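I've put out two EPs with my band Noiphan and made every release mistake there is, so when Huệ Trình asked me how to give away a remix EP without it vanishing by Thursday lunchtime, I ended up writing her a very long email. This is that email, tidied up a bit (and with most of the swearing taken out).

## Get your stems in order first

Before you ask anybody for a remix, export your stems properly. Every track starts at zero, same sample rate, no master bus processing, and please print a dry vocal as well as a wet one! Remixers nearly always want the dry one. Put the tempo and key in the folder name so it looks like this:

`Noiphan_Redine_161bpm_Fmin_STEMS`

"Redine" was the song, by the way. 161 is a weird tempo for a remix and I got two polite emails about it, but people just halved it and carried on.

## Ask fewer people than you want to

I wrote to everyone I'd ever liked on the first EP and got back a pile of half-finished things I felt bad turning down. Second time I asked four people, told them exactly which song I had in mind for each of them, and got four remixes. Elis Rowlands turned his around in a weekend (he records as Doker, and his version is better than ours, I'm fine about it).

In your message, include:

- the original song, as a private link
- the stems, in the same message
- a deadline with an actual day in it
- whether there's money, and how much
- who owns the remix afterward

That last one feels stuffy between friends. Write it down anyway. Two sentences is plenty, and both of you reply "agreed."
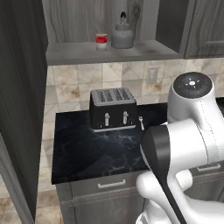
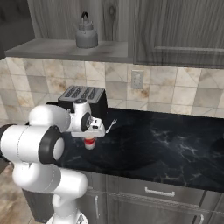
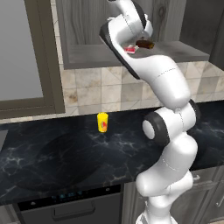
*Kitchen renders: the toaster, the red-banded cup and the yellow one.*

## Master everything together

Your remixes will arrive at wildly different volumes. One of ours was so quiet I thought the file was broken. Ask for premasters with a few dB of headroom, then have one person master the whole set in one sitting. If that person is you, take a day off from listening first and check it on whatever awful speaker you have in the house.

Also, listen to the gaps between the songs! I forgot, and track three of our first EP starts so abruptly after track two that it sounds like a skip.

## Pick where the free download lives

You've got a few choices here, and I've tried most of them:

1. **Straight download link.** Easiest for fans, and you learn nothing about who took it.
2. **Email for download.** Fewer downloads, but you can write to those people again.
3. **Pay what you want with a zero minimum.** My favorite. Some folks will throw you a few bucks just because the box is there.

With the straight link we had 691 downloads and no way of telling a single one of them about the next show. With the email version of the Bosholm EP we had 500, and I can still write to them. I'd take the 500 every time.

Check whether your host has a monthly cap on free downloads, too. I found out about ours at eleven at night.

## Tag the files

Artist, title, remixer, year, artwork, all embedded. I use this pattern for titles:

`Redine (Doker Remix)`

Keep your band as the main artist and the remixer in the title, and get the spelling from them directly. Open one finished file on your phone before uploading the lot, and make sure the art shows up.

## Let the remixers go first

Give each remixer their own track a day early and let them post it wherever they like. Their listeners don't know you yet, and they'll hear it from somebody they already trust. Then you post the full EP with everybody tagged. Send them the artwork cropped square and tall so they don't have to mess with it.

We did ours in February, which was quiet enough that a couple of blogs wrote back. Huệ is aiming for the week before her tour starts, and I've told her to have the zip uploaded before she packs the van.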